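Print this page | E-mail this page

Workshop notebook, October, 8:40 in the morning

Continuing from the page before. The regalia rules for the winter ceremony are still not final, so I write what we have for the sewing side.

Counted again with Lindalva: 162 gowns on the rack, 69 of them need a new zipper or hem. Two are missing from the list, I think they went to the Brandão campus in spring and stayed there. Osvaldo will call.

Stoles. The school now allows one personal stole per student, if the form is signed by a parent and the adviser. Maximum width is the same as the honor stole. Simone asked if beads are permitted on top of it. The form says "sewn or woven decoration", which for me includes beads, but Zeeshan reads it differently. I sent the question to the front office and wait for the answer before we cut anything.

We use this site's cookies to remember your settings. Accept | Read more

Test on the satin from Plitberg: iron on medium, with cloth between. The fusible backing held well on the straight part and made small bubbles at the neck point. Second try with the backing cut on the bias – better, still not flat. Kevin suggests to stitch the point first and fuse after. I will try it in the afternoon. 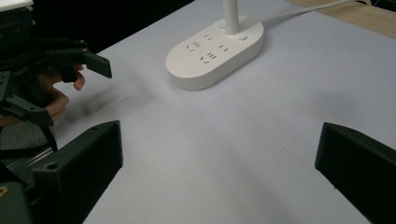 The Binora thread in gold breaks at the high speed of the machine, at half speed it is fine. Please do not change the tension, I have marked the good position with pencil.

To do: ask Drinum for the price of the darker blue, write to the two families who sent their own cloth, and print more forms in Spanish – the pile at the door is finished.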